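Subject: Re: [homebuild] two arms, one tray, block sorting
From: Fadi Hourani

Hi all,

Thanks for the replies, and sorry for going quiet, the shop has been busy since October.

Akl wrote:
> Are you still finding the blocks with the overhead view only?
> I gave up on that. My gripper was always a hair off to one
> side and I ended up shoving things across the table.

Nope, gave up on it too! I use the fixed camera to get close and then the little wrist camera takes over for the last 60 mm. The blue tape helps a ton there, because the lines give me something to check the angle against (even my wobbly ones). Paper and tape can be swapped in an evening if I hate the layout, and I've hated it 3 times already.

The workspace view is first and the wrist view after it: 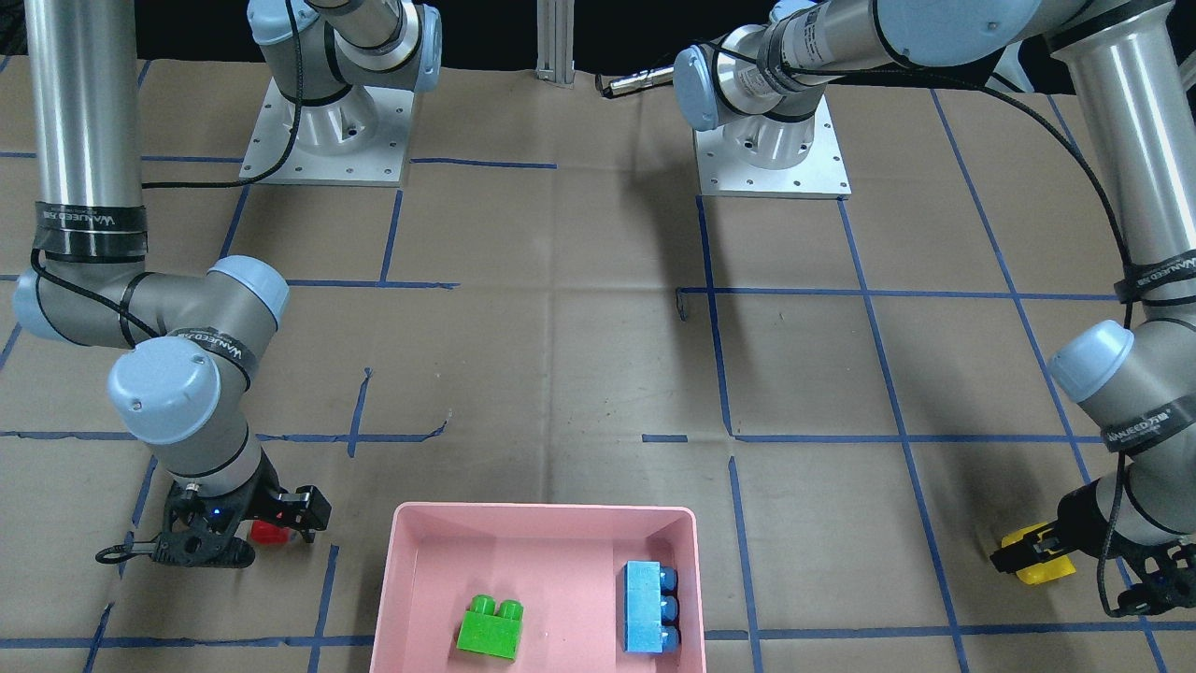
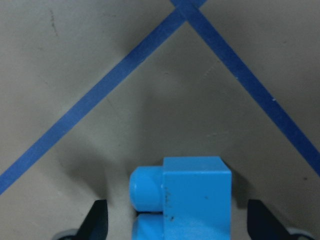 Still to do

- Get both arms sharing the tray. Right now one waits while the other drops its block, and it's painfully slow. I want a simple "tray is mine" flag before I try anything clever.
- Tidy the cables. I keep watching the gripper ones whenever a wrist turns and holding my breath.
- Run 100 picks in a row without me touching anything. I'm keeping the speed low until that happens.
- Try the Gesstead calibration script somebody posted here. Does it handle 2 arms in one go, or do I run it once per arm?

If anyone has a tray-sharing routine they like, please send it over, ugly code is fine (you should see mine).

Fadi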